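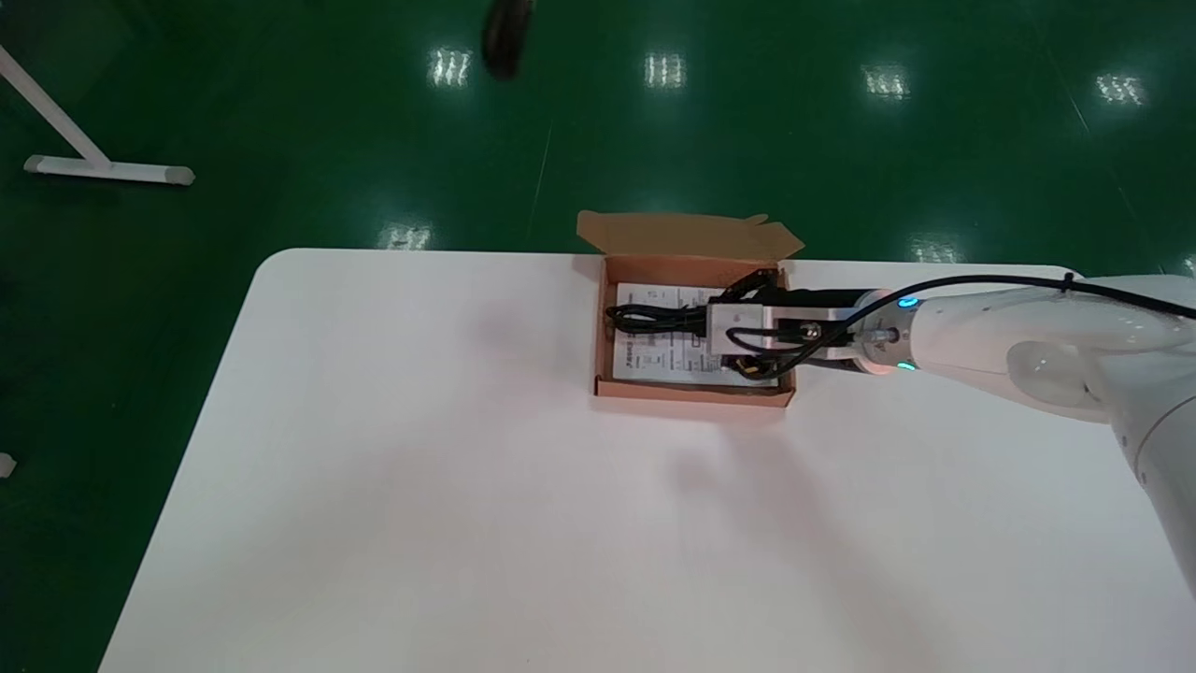 Search this book Enter keyword Go

Contents Preface Part II Glossary Index

Chapter 7
Chores and Benches: What Machines Can Do Now

7.1 The scope of the question

Whether a machine can do a chore depends on how the chore is stated. "Pack the box" is one line on a work order. Stated in full, it covers finding the box, finding each part, choosing a grip, moving the part, letting go of it, and checking the result. A person does the last of these without noticing. A machine has to be given a way to do it.

This chapter treats household chores and light shop-floor work together. Both involve mixed goods, small lots and layouts that change from one hour to the next. Welding lines and pallet handling are covered in Chapter 4.

7.2 Rigid parts and limp parts

A rigid part keeps its shape when it is held. Once the pose of the part is known and the grip is firm, the position of every point on it is also known. A limp part -- a cord, a towel, a sheet of paper -- gives no such promise. Its shape must be measured again after each move.

Many common products combine the two. A computer mouse has a rigid body and a long limp tail. Lifting the body moves the cable, and a loop of cable may catch on a carton flap or lie across the leaflet. Two-arm cells are often proposed for goods of this kind, with one gripper assigned to the body and the other to the coil.

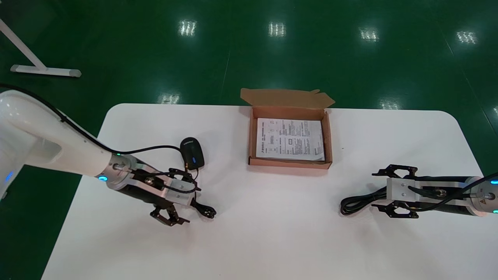
7.3 Measures of success

Three figures should be reported for any trial: the share of attempts completed, the time per attempt, and the number of times a person stepped in. A report that gives only the first is of little use to a shop.

Consider a packing trial at the Drillside plant. The cell made 634 attempts at a four-step task and completed 84 percent of them without help. Mean time was 34 seconds. The plant's own packers were faster, and the cell was kept for the night shift only. A later trial by Konex used the same cartons but fixed the cable with a paper band before packing. Most of the failures in the first trial had come at the cable step -- see Table 7.2 for the breakdown.

Household trials are harder to compare. The Flullulden set, released in March, lists about 4,000 attempts at kitchen and laundry tasks, but it does not state how the rooms were prepared.

7.4 Terms used in this chapter

Attempt: one run of a task from the start position to a stop, whether or not the goal is met.

Reset: the work of putting parts back for the next attempt. Reset time is left out of the figures above.

Related sections
4.3 Fixed Cells and Pallets
6.5 Parallel Grippers
7.5 Folding and Wiping Tasks
7.6 The Cai Bench Test
Problems for Chapter 7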